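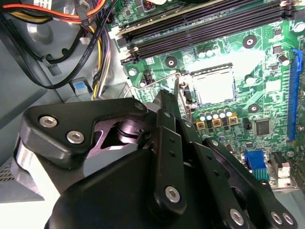 Tala Awwad told me on her first morning next to the new arm that if it took the fun part of her job she would unplug it herself. I told her that was fair. Three months on she's the one who decides what it does each day, and I asked her whether I could open our announcement with that line. She said yes, as long as I didn't tidy it up.

So, the news! Brekow, our desktop computer refurbishing shop, is now running robot arms on its regular benches, and starting in May we're adding a second shift of work for them. I'm Anas Najjar, I run the floor, and our marketing people at Dristura (the parent company) kindly let me write this one myself.

If you've never taken apart old office desktops for a living, let me fill you in. A machine comes in, the side panel comes off, and then somebody leans over it and works through the same steps every time. Check the board. Lift the lever on the processor socket, get the old chip out, look at the contacts, put a tested chip in, close it up. Memory in, memory out. We handle 300 desktops in a normal week, and by the end of one your neck knows it. The cables hang wherever the last owner left them, the cases are all a little different, and the parts you need to reach are usually down behind something else (of course they are).

The arms now take on a share of that reaching. Each has a slim black gripper that can get down into an open case and work close to the board, with a small camera at the wrist so the person at the bench can see what it sees on a screen. The software is called Wovbridge, and our own technicians set it up with help from Daher, the integrator who put the benches in. We have 2 arms running today, and a third is on order.

What changes for people? Quite a bit, and I'd like to be plain about it. There are 25 of us on the floor and all 25 jobs are staying, at the same pay or better. Bench technicians who want to run an arm get paid training during working hours, and the ones who finish it move up a pay grade. Folks who would sooner stick with hand work can do that too, and several have. We still have plenty of it. Bent socket pins, cracked latches, a board somebody spilled soda on years ago, all of that goes to a person with a magnifier and good patience.

It hasn't been all smooth. In the first weeks the arm stopped constantly over loose wires, and we had people standing there moving cables out of its way like they were holding a door. We changed the order of the work so the cables get clipped back before the case reaches the bench, and that was a technician's idea, by the way, not mine and not Daher's. We also turned the speed down after people told us the quick moves made them jumpy. It's slower than the brochure now and I'm fine with it.

Tala has her own list of complaints, which she keeps taped to the bench. Top of it at the moment is the stop button, which she wants moved to the left side so she can hit it without crossing her arms. It's getting moved before the second shift starts.

We're also hiring! The new shift runs from 3 in the afternoon, and we're looking for bench technicians who like opening things up. You don't need any experience with robots. If you've ever built or fixed a computer at your kitchen table, come talk to us.

Reporters, schools and other repair shops are welcome to visit while we're working. Write to the Brekow front office, ask for Anas, and I'll find you a spot by the benches.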